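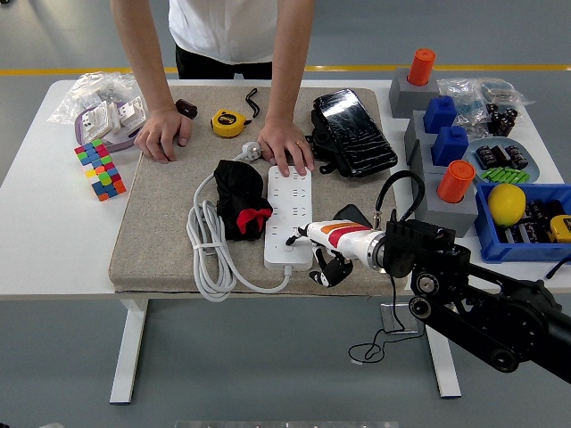

Cord wrapping still fails on the tidy-up routine after the March update, and I would like this ticket reopened. The routine is supposed to find an item on the work mat, pick it up, deal with the cord if it has one, and put it in the right place. It does fine with the Rubik's cube and the tape measure. It does not do fine with the white power strip, which you can see in the middle of the mat with its cord in a loose coil next to it and the black cloth with the red bow lying partly on top of the cord. With that layout the hand either takes the strip and drags everything else along, or stops and reports "grasp unclear."

Status: Reopened
Product: Elamix arm and hand, Odus task software
Site: Srithong workshop
Category: Manipulation / soft and tangled items
Priority: Normal

Steps to reproduce

Put the power strip on the padded mat, sockets facing up. Leave the cord loose. Drop a piece of cloth so that it covers part of the cord. Start the tidy-up routine from the home position.

Expected: cloth goes to the cloth bin, cord gets gathered, strip goes in the electrical crate.

Result: out of 16 runs, the strip reached the crate with the cord gathered in 3. In 4 runs it reached the crate with the cord hanging over the side. The rest stopped with "grasp unclear" or were stopped by hand.

What we already tried

Restarted Odus and the arm controller. No change.

Recalibrated the head camera and the hand. Cube pickup got a little more accurate. No change on the strip.

Took the cloth away. Better. The arm finds the strip every time, but it still loses the free end of the cord when it tries to gather it.

Taped the cord into a flat bundle before the run. Works every time, but then a person has done the chore already, so I don't count it.

Swapped the mat for a bare tabletop. Worse. The fingers need the padding to get under a flat item, and on the hard surface they scrape and trip the force limit.

Support reply

Thanks for the detail. Please confirm the Odus task profile in use. The default profile is "rigid items" and it treats anything attached to an item as part of that item. That would explain the dragging. There is a separate profile called "corded items" under Tasks, Advanced. It is off by default because it is slower.

Also, please check that the loose cable at the wrist has enough slack when the arm reaches across the mat. If it pulls tight, the force reading goes off and you can get "grasp unclear" with nothing wrong at the fingers.

Requester reply

We were on "rigid items." I did not know the other one existed. It is not in the setup guide we got from Asach, who sold us the system.

Switched to "corded items" and ran it again with the same layout. The dragging has stopped. It now moves the cloth first and then goes for the cord. Gathering the cord is slow, up to 10 minutes for one power strip, and it still drops the plug end on some runs. When it drops the plug it does not go back for it. It carries on as if the job is finished and the log says "complete."

Wrist cable has slack over the whole mat. Not the problem.

Support reply

The false "complete" is a known issue. The check at the end of the task only looks for the strip in the crate and not for where the plug is. A fix is planned but I can't give you a release. Until then you can turn on "confirm before closing task," and Odus will wait for a person to accept the result.

The speed is expected with this profile. It looks at the cord again after every move. You can raise the step size under Motion, but drops will go up.

Requester reply

Turned on the confirm step. Left the step size alone.

One thing for whoever writes the product page. We bought this to clear benches at the end of a shift, and the page lists "cables and cloths" next to "boxes and containers" as if they were the same kind of work. For hard items that keep their shape, it saves us time and I would buy it again for that. For cords it does the job sometimes, with a person standing by to check, and that person could have wound the cord several times over while waiting. I can plan around that if the page says so. Right now we sort the corded items out by hand first and let the arm do the remainder.

Please keep the ticket open for the false "complete." The profile question can be marked as answered.

Support reply

Profile question marked as answered. Split the end-of-task check into its own ticket and linked it here. Comments on the product page passed to the documentation team, along with the missing section in the Asach setup guide.

Status changed: Waiting on fix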